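Plidaner Slim Finger Set for Two-Finger Grippers

Sold by Nellesdale Robot Supply
Ships in 2 business days
In stock

Overview

If you have ever watched a perfectly good gripper chase a plastic bag across a table, you already know why we started carrying the Plidaner set. Standard fingers are wide and flat, and they do a fine job on boxes, cups and bottles. Give them a floppy bag with a crinkled top, though, and they tend to press the film down and slide right off it. The Plidaner fingers are narrow and black, with slanted, pointed tips that come together along a tight seam, so you can go in from above, gather up a little fold and close on it.

We have been using them on our own bench since August, mostly for packing and unpacking light goods, and they have become the set we reach for first. They are not the answer to everything (more on that further down), but for thin and bendy things they have made our days a good deal easier.

Handling bags

Bags are what most of our customers ask about, so bags are what we have spent the most time on. The trick is to aim for the gathered part near the opening, where the film already bunches up, and to stay away from any place where it is stretched smooth over the contents. If the bag has a strip or a handle band, so much the better, as it gives the tips something a bit thicker to hold. Our usual practice load is a clear bag of artificial fruit with pink dots printed on the film, strawberries among them, picked up from beside a white plastic basket. It is a cheap thing to set up at home or in a classroom, and the print makes a nice test for your vision software too.
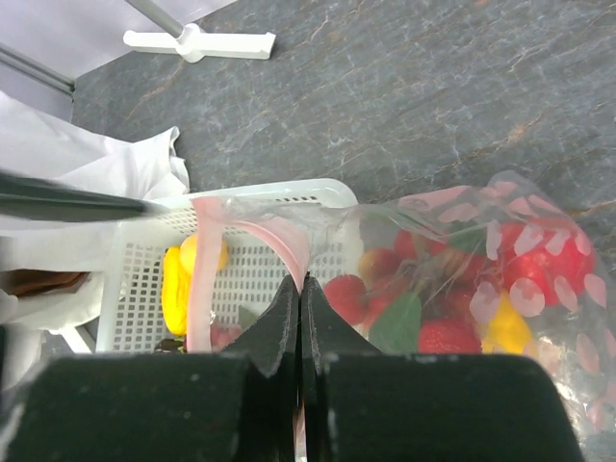
What comes in the box

One left finger and one right finger
Two black gripper pads
Mounting screws and a hex key
A printed alignment card
A short setup guide, which we rewrote last year after a few of you told us, very kindly, that the old one was hard to follow

Fit and setup

The set bolts onto the Wernik two-finger gripper with no adapter. Owners of the Mollah gripper will need the adapter plate, sold separately. Each finger is 128 mm long, and the pair opens to 60 mm at the tips. Plan on a quiet half hour for your first install, and do use the alignment card – if the tips meet even slightly crooked, thin film will slip out on one side. Start with a low closing force and work up.

If your camera sits at the wrist, run your calibration again after the swap, even if you think nothing has moved.

Where we would choose something else

The fingers are slim, and they are happiest with light loads. For heavy jars, large boxes or anything you want to hold across a broad face, please keep your wide fingers handy. The tips will pick up scuffs and dust with use. A wipe with a damp cloth takes care of the dust, and the scuffs have given us no trouble so far.

Help and returns

Afroza Kodikara looks after questions about this set and is glad to talk through your setup before you buy. Write to her through the contact form and mention which gripper you own. Spare fingers are sold singly or in packs of 5, and unused sets can come back to us within 60 days.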